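2 November 2021

Korik sim, apartment scene, tidy-up task. Policy is the one trained on the September set. Goal per episode: drive out of the start pose, find the item on the floor, bring it back. Step limit 300.

Ran 14 episodes. Finished 6. Of the failures, 3 were collisions with the furniture next to the start pose, the rest ran out of steps while turning in place. Same pattern as the Vuorinen layout, so I don't think it's the map.

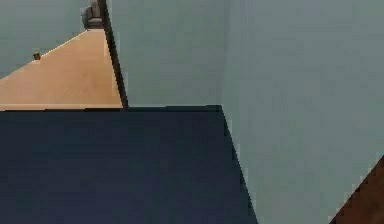
*Render, apartment scene. Navy block in the foreground, wood floor beyond it to the left of the dark strip.*

Small dark thing by the left wall: I can't tell what it is at this resolution, so I don't expect the detector to either. Could be a block, could be a socket. Need to check the object list before counting it as a target. Most of the view is plain wall and the top of the block, which gives the localizer very little to work with.

For the Skulari people, who asked if this is ready for a real home: no. Fetching from open floor is close. Anything that starts beside large furniture is not.

To do:

- rerun with the step limit doubled
- log where the turning starts
- try the Fusatdale layout, same seeds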